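Load-In
3/17/25

We got to Tadarwood with the van door tied shut. Seven hours from Skarkcombe, one stop, no heat. The hall was a seed warehouse once and the stage still slopes. You learn to stand with one foot forward.

There were four of us and we were called Fakir, which the drummer picked before any of us could vote. First heat of the regional. Twelve minutes a band, judges at a folding table, winner goes on to Borkach.

I had a new song. I hadn't told the others. It was in my coat, on the back of a gas receipt, and I kept touching it to make sure.

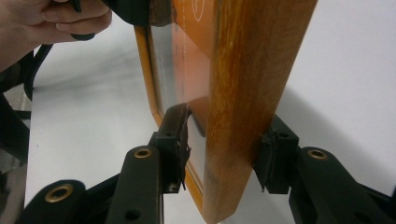 Soundcheck

Soundcheck was one chord and a wave. The guy at the desk said thanks, next. Our bass player said that's it? and the guy said that's it.

Then the hallway. Bands all down both sides, sitting on amps, eating chips. A girl doing scales into a radiator. Somebody's dad asking did anyone have a nine volt. I had one. I gave it to him and then spent twenty minutes thinking I'd need it.

I told them about the song there, by the fire door. Bad time. The drummer just looked at me.

How does it go, she said.

So I hummed it. My mother's house, the winter after, the one room we kept warm. In January I'd gone back for the last boxes and the tune was just sort of there, going up the stairs ahead of me. I couldn't say that in a hallway. I said it's in G, it's slow, come in when I nod.
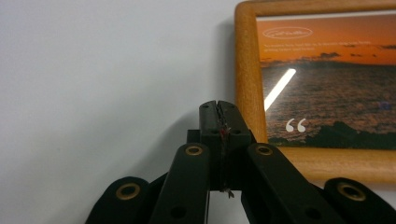 Sunset over the coast, in a wood frame.

We went on ninth. Lights hot, floor tilting. First song fine. Second song too fast, we always take it too fast. Then I took the receipt out and put it on the monitor and it blew off right away — the fan — and went under the judges table.

So I sang what I remembered. Two verses and then the first one again.

The drummer came in before I nodded. Brushes, hardly anything. Bass found it after that. I didn't look round at them.

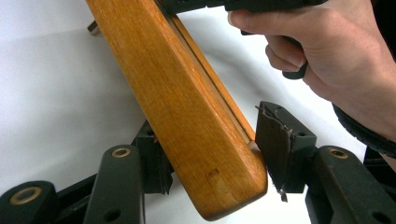

Nobody clapped for a second and then they did, a normal amount. A judge wrote something down, looked at it, wrote some more. We came fifth. The sheet said good harmonys, work on endings.

On the way out I got down on my knees and felt around under the table for the receipt. Gum, a pen cap, a raffle ticket with 1,417 on it. The drummer held the door with her hip and said come on, it's freezing, sing it in the van.

I said I'd lost the third verse.

She said so make up a different one, and went to untie the rope.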